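Je reçois toujours les mêmes messages sur la remise en eau du marais de Durkeo, alors j'ai fini par tout regrouper ici. Je ne suis pas hydrologue, je tiens simplement ce site et j'assiste aux réunions publiques depuis le début – si je me trompe quelque part, écrivez-moi et je corrige.

## Questions générales

**C'est quoi, au juste, ce projet ?**

On rebouche une partie des anciens fossés de drainage pour que l'eau reste plus longtemps sur les parcelles basses. Le périmètre fait 83 hectares, coincés entre le canal de Linder et la route du haut. Le marais a été asséché il y a longtemps pour faire du fourrage, et les dernières parcelles ne sont plus fauchées depuis des années.

**Est-ce que Durkeo va devenir un lac ?**

Non ! On me la pose à chaque fois, celle-là. Les niveaux prévus donnent de l'eau affleurante en hiver et des sols simplement humides en été. Quelques mares vont se former dans les creux, mais vous n'y mettrez pas de barque.

**On pourra encore s'y promener ?**

Oui, les chemins restent ouverts à pied et à vélo. Prévoyez quand même des bottes de novembre à mars, surtout côté canal (j'y ai laissé une paire de baskets, je sais de quoi je parle). Les chiens sont admis en laisse toute l'année, et ça, ce n'est pas nouveau, même si le panneau à l'entrée est tellement délavé que personne ne le lit.
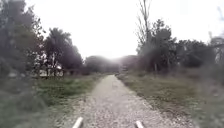
*Le chemin de gravier, tout droit entre les herbes.*

**Et les voitures ?**

Toujours interdites au-delà de la barrière. Le parking de Helik reste le plus pratique, il est gratuit et on rejoint le marais à pied sans longer la départementale.

## Les travaux

**Quand est-ce que ça commence ?**

En août pour les premiers bouchons. C'est la période où le sol porte le mieux les engins et où la plupart des nichées sont terminées. S'il pleut beaucoup en juillet, tout glisse d'un mois, et je préviendrai sur la page d'accueil.

**Combien de fossés sont concernés ?**

Neuf fossés, pour 2 157 mètres au total. On ne les comble pas sur toute leur longueur : on pose des bouchons d'argile à intervalles réguliers, et entre deux bouchons l'eau stagne et finit par s'étaler. Le fossé mitoyen avec les prairies de Dai n'est pas touché, c'était une demande des éleveurs et elle a été acceptée dès la deuxième réunion.

**Vous allez couper des arbres ?**

Quelques saules au bord des fossés, là où la pelle doit passer. Je n'étais pas très emballé au départ, je l'avoue, mais le saule repart de souche avec une vigueur assez incroyable. Aucune coupe n'est prévue le long des chemins.

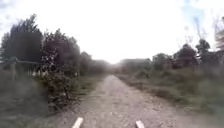

## Les riverains

**Ma cave risque-t-elle d'être inondée ?**

L'étude conclut que non pour les maisons de Linder, qui sont nettement plus hautes que le marais. Des piézomètres (des tubes enfoncés dans le sol pour suivre la nappe) sont installés le long des jardins, et les relevés sont consultables en mairie le mardi. Si votre cave prend déjà l'eau, faites des photos avant les travaux et gardez-les : en cas de litige, vous serez content de les avoir.

**Et les moustiques ?**

Ah, les moustiques. Il y en aura, il y en a déjà. Les espèces qui nous piquent le soir sur la terrasse viennent souvent de beaucoup plus près : soucoupes, gouttières bouchées, récupérateurs d'eau sans couvercle. Un marais en bon état héberge aussi des libellules, des tritons et des chauves-souris qui en mangent une belle quantité. Je ne vais pas vous promettre des soirées d'été sans une seule piqûre, mais commencez par vider vos arrosoirs.

**Qu'est-ce qu'on espère voir revenir ?**

Les bécassines, d'abord, qui ne font plus que passer. Le relevé botanique de départ compte 415 stations de plantes de milieu humide, la plupart minuscules et serrées au fond des fossés. L'idée est de refaire ce relevé tous les trois ans, aux mêmes endroits et avec la même méthode. 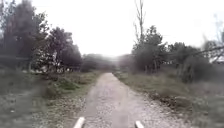
Il faudra de la patience, parce que la végétation met du temps à réagir. La première année risque même d'être un peu moche, avec de la terre nue autour des bouchons et des orties partout. Les joncs et les laîches s'installent ensuite, et c'est vers la troisième saison qu'on commence à comparer sérieusement.

**Comment donner un coup de main ?**

Notez vos observations, même banales, avec le lieu et l'heure, et envoyez-les par le formulaire du site. Une grenouille entendue à 22 h depuis la barrière, ça m'intéresse !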